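The Bottle Job

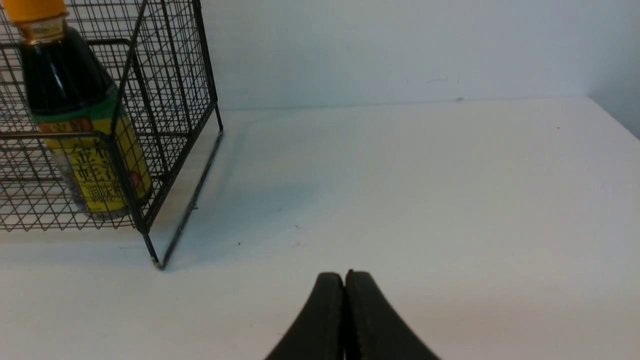

Closed fingers, bottle in the basket. The wrist view, as I lived with it all winter.

I took the job at Sestesix in January because it was indoors and it came with soup. The ad said "demonstrator," which my mother thought meant protests. What it meant was that I stood at a table with a pair of handles in my fists, and whatever my hands did, the arm did, and somewhere in the back a machine called Tollus was supposed to learn from it. I was the good example. Me, who once shut my own scarf in a bus door and rode four stops like that!

The task was the dark bottle with the yellow label. Bottle out of the wire basket, bottle on the table, bottle back in the basket, fingers closed, go again. They wanted 2,001 of them (I asked about the extra one and got a shrug). I couldn't read a single character on that label, but I could have drawn the whole thing for you from memory by the second week, little red seal included. I called the bottle Tăng, after a restaurant in Sorkham where I used to wash dishes, and pretty soon it was on the schedule that way. Tăng, 10 to noon. Tăng, after lunch.

The trick, if you ever find yourself doing this, is the start. You begin with the fingers shut and you hold still for a breath before you go in. I'd been told to vary things, come from the left, come from high up, don't get into a groove. But I always took that breath. I didn't even know I was doing it until my supervisor played a bunch of mine back at double speed and there it was, over and over, a tiny hitch like someone outside a door deciding whether to knock.

"Do you want me to stop?" I asked.

She thought about it. "No, leave it. It's in there now."

I finished the last one around 40 minutes before closing and signed the sheet. They let me stay for the first test, which I guess was nice of them. I put the handles down on the chair and stood back against the door with my coat on. The lights on the arm went green. Tollus brought the fingers down over the table and closed them, and I waited for it to go.

It held still for a breath.

I did too - I couldn't help it. Then it swung out toward the basket, a little from the left, a little high, the way I do when my shoulder's tired, and I had to go out in the hall and pretend to look for my gloves. When I came back they were setting up for the second try and somebody had eaten my soup.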